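Lornley clothing room gets ready for its busiest stretch

The sorting tables at the Ornach Street clothing room in Lornley have hardly been clear all month, and the pile of warm tops just keeps growing (which is lovely, and also a little bit daunting!).
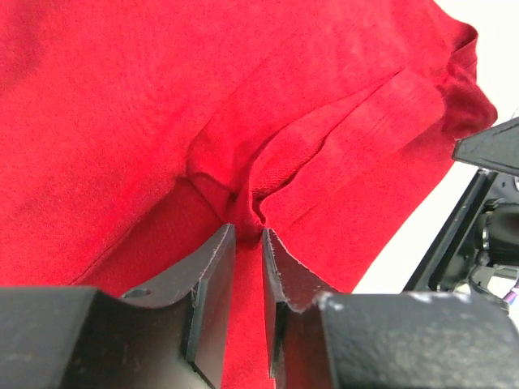 Sweatshirts wanted, in every size

Bright, cheerful colors like cherry red are always the first to leave the racks, and the room would be very glad of more of them before school starts again in September. So far 432 pieces have been sorted, folded and put on the shelves, and 112 of those are sweatshirts and hooded tops - a better start than last year, when the shelves were looking thin by the end of summer.

Everything that comes in is shaken out, turned the right way and looked over along the seams, the cuffs and the hem before it is folded. Small holes and loose stitching go into the mending basket, so please don't hold back a good top just for that. Anything beyond saving is passed along to Kahsay Textiles, where it is cut up for cleaning cloths.

What is short at the moment is children's sizes. There are 70 families on the list for fall bundles and only 30 bundles made up, so if you have a drawer at home full of things the kids have outgrown, it would be a wonderful time to go through it.

Clean clothes can be dropped at the side door on Ornach Street, or in the bin by the Cistis bakery. The next open sorting morning is 11th June, starting at nine, and there will be coffee and something sweet to go with it.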